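Comunidade de Apoio Cludholm > Cozinha e utensílios > Limpeza e conservação

Manchas e odor persistente em copos de plástico translúcido

Publicado por Fedir Karpenko
Estado: respondido

Exmos. Senhores,

Sou responsável pelo refeitório de uma pequena instituição de ensino, onde utilizamos diariamente 80 copos de plástico translúcido da linha Grindik. Desde maio, uma parte considerável dos copos apresenta um véu esbranquiçado no interior e conserva o cheiro do sumo servido ao almoço, mesmo após a lavagem na máquina. A água da nossa zona é reconhecidamente dura.

Solicito esclarecimento sobre dois pontos: se o véu é calcário ou desgaste do próprio material, e qual o procedimento de limpeza aconselhado sem recurso a lixívia, cujo uso o nosso regulamento interno não permite em loiça de crianças.

Com os melhores cumprimentos.

Danylo Symonenko
Membro da comunidade, resposta aceite

Prezado Fedir Karpenko,

A distinção entre calcário e desgaste pode ser feita com um ensaio simples. Coloque vinagre branco num copo, até cobrir a zona afetada, e aguarde 10 minutos. Passe por água corrente e seque com um pano limpo. Se a zona tratada ficar mais transparente do que a restante, trata-se de depósito mineral. Se permanecer igual, a superfície encontra-se provavelmente riscada e o aspeto original não será recuperável.

Convém não confundir o véu com o acabamento fosco de origem. Há copos cinzentos translúcidos que saem de fábrica com aspeto mate, e nesses o ensaio deve ser avaliado pelo tato: o calcário é áspero ao passar o dedo.

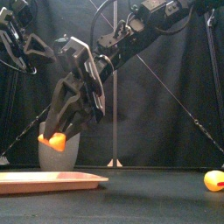 Copo cinzento translúcido de acabamento fosco.

Confirmando-se o depósito, recomenda-se o seguinte procedimento:

Dissolver 5 colheres de sopa de ácido cítrico em água morna, num alguidar de plástico.
Mergulhar os copos por completo e deixar atuar durante meia hora.
Lavar com detergente neutro e esponja macia, enxaguar e secar de boca para cima.

Quanto ao odor, uma pasta de bicarbonato de sódio e água, aplicada no interior e retirada após uma hora, costuma dar bom resultado. Não deve ser aplicada em simultâneo com o ácido cítrico, pois os dois produtos neutralizam-se. Verifique ainda o nível do sal regenerador da máquina e a regulação da dureza da água.

Suvarna
Membro da comunidade

Na nossa cantina passámos para copos de vidro temperado e o assunto ficou resolvido. Partem-se alguns, naturalmente.

Bavosmont
Membro da comunidade

Subscrevo a resposta de Danylo Symonenko, com uma ressalva relativa à temperatura. Os programas intensivos das máquinas industriais podem deformar copos de parede fina. Deve ser consultada a indicação gravada na base de cada modelo e, na falta desta, utilizado o programa mais suave. Desaconselha-se igualmente empilhar os copos ainda húmidos, prática que em muitos refeitórios explica o cheiro a fechado.

Última atualização desta página: 12 de julho de 2026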